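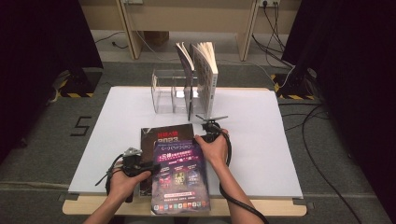
2. Sorting the table stock

Our project was to put the science fiction shelf of the Wikari reading room into an order that a new reader could follow. The shelf had grown without a plan. It held booklets, paperbacks and hardbacks in Chinese and English, and the old card list stopped well before the newest items.

We worked at one light wooden table with a white board laid on top. Everything was handled on the board and nothing went on the carpet. A clear acrylic box with a divider stood towards the back, and paperbacks could be stood up against it. Thin booklets were laid flat, overlapping, so that the top of each cover could still be read. One of them has a large "2023" on its dark brown cover, and we filed it by that number.

2.1 Covers and loose sheets

The covers gave us more than we expected. A purple one carries three award badges inside laurel wreaths, and two of these name the Galaxy Award (银河奖). We added a column for awards to the list after that. 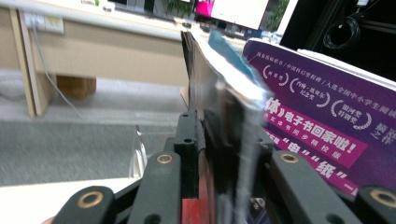

The column is short at present, and we only filled it in where the award was printed on the item itself. We did not look anything up. Anything crumpled or bent was put aside for flattening and given a line in the notes, with no shelf mark until it had been checked.

2.2 Spines

Hardbacks were filed by spine title, copied exactly as printed, capitals included. Worn spines were marked W in the list. We used this mark for any scuffing or fraying, even slight, as the Priltstead guide for small libraries does.

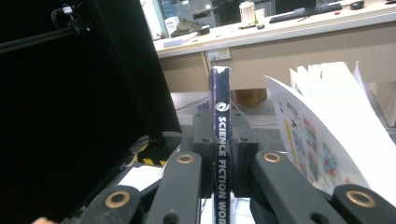

Loose papers caused the most delay. They curl when they are stood up, and the folders we had were too shallow for them. We ordered deeper ones from Trikance, in a pack of 200, and these came in November.

2.3 Result

The new list has nearly 900 lines under 7 headings. The heading for early stories starts at 1910. Two headings overlap, "Collections" and "Yearly selections", and we could not agree on which should take the booklets. For now they are under both. The Ó Conaill donation has not been started and is still in its boxes.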